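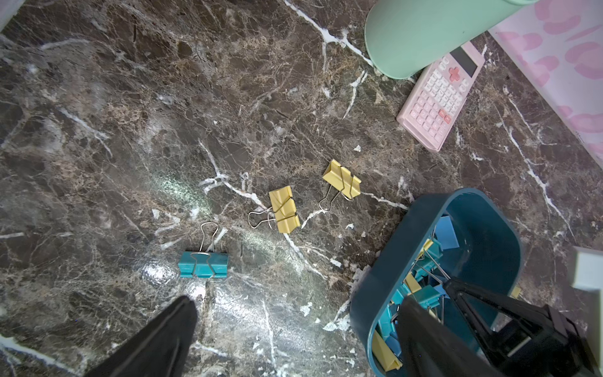

Binder clips on a stone counter, with the gripper reaching into the clip container.

Pladeo Desk Arm
Supply room and front office model

The Pladeo Desk Arm picks up small office items and puts them in the bin you choose. It handles binder clips, erasers, tape rolls, calculators and boxed staples. It works on a desk, a counter or a supply room shelf.

What it does at work

Most offices that use the arm run it at the end of a shift. Staff leave loose supplies in the work area and the arm sorts them into open containers. At the Nuleda office in Flarport, the arm took over restocking for 60 desks. The two clerks who used to do this now spend that time on mail and on visitor badges. They still fill the bins, check the sort and clear anything the arm leaves behind.

Staff need one short training session. The arm stops when a hand enters the work area and starts again when someone presses the green key on the base.

Good to know

Clips can be mixed in color and size. Clips with tangled handles may come up in pairs, and the arm will set both down and try again. Polished counters are fine. Move overhead lamps if glare falls on the work area. Paper clips and pushpins are too small for the standard fingers; order the fine finger set.

Specifications

Reach: 60 cm
Longest item: 105 mm
Heaviest item: 540 g
Camera: at the wrist
Power: wall outlet, 100 to 240 V
Fingers: black, replaceable, sold in pairs

In the box

Arm and base, one pair of standard fingers, power cord, counter clamp, printed guide.

Orders and service

Sold and serviced by Villanueva. Allow two weeks for delivery. Spare fingers ship separately.

Page updated 29/09/2025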